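The oxygen log from the Lirkow trout site finally makes sense to me. Pen 6 kept dropping just before feeding, and I had blamed the probe. Issa Hattar swapped it in November and the dip stayed put.

I went back through 223 readings and sorted them by tide. The low values sit close to slack water, when hardly any fresh water moves through the mesh. Feeding then makes it worse, as the fish crowd at the surface and burn more oxygen. 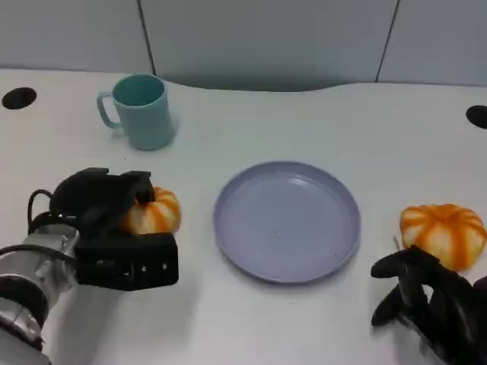 Moving the first feed to after the turn of the tide is the cheap fix. Net fouling is the other suspect. Marietjie Sithole cleaned the nets at Orkstead 17 days before I pulled the data there, and its curve is much flatter. I want the same check on pen 6 before anyone buys a blower.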